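Forum Heimwerkstatt und Automation › Eigenbau › Greifer und Endeffektoren

Thema: Handgeführter Greifer mit gepolsterten Fingerspitzen, Projekt Rivano

Uthai_Sangkhawat
Sehr geehrte Mitglieder,
im Anschluss an den Bericht vom November lege ich den Stand des Projekts Rivano vor. Die Fingerglieder wurden neu gelagert, das Spiel am Gelenk hat sich dadurch merklich verringert. Die Masse des Greifers beträgt nunmehr 353 Gramm. Die Erprobung erfolgt zu Hause am Tisch, mit leichten Gegenständen: Karton, verknotetes Tuch, Pappbecher, Klarsichtbeutel. Vorgesehen sind 240 Griffe, jeweils 30 je Sitzung.
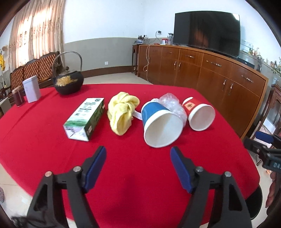 Rattana Wannasri
Gegen die Auswahl der Gegenstände bestehen meinerseits Bedenken. Pappbecher geben bereits bei geringer Schließkraft nach. Ohne Kraftbegrenzung im Antrieb wird vor allem die Verformung des Bechers gemessen, die Güte des Greifers bleibt offen.

Uthai_Sangkhawat
Die Schließkraft wird von Hand geführt. Ein Antrieb ist erst für Baustufe 2 vorgesehen.

D.Kamolrat
Dem Einwand von Frau Wannasri kann ich mich nur teilweise anschließen. Nachgiebige Teile gehören in jede Erprobung – allerdings sollten sie getrennt von den formstabilen ausgewertet werden. Den Klarsichtbeutel würde ich gesondert führen.

Rattana Wannasri
Mit einer getrennten Auswertung wäre ich einverstanden. An der Forderung nach einer Kraftbegrenzung halte ich fest.

Uthai_Sangkhawat
Die Auswertung wird entsprechend gegliedert. Um Hinweise zu geeigneten Kraftsensoren für Baustufe 2 wird gebeten.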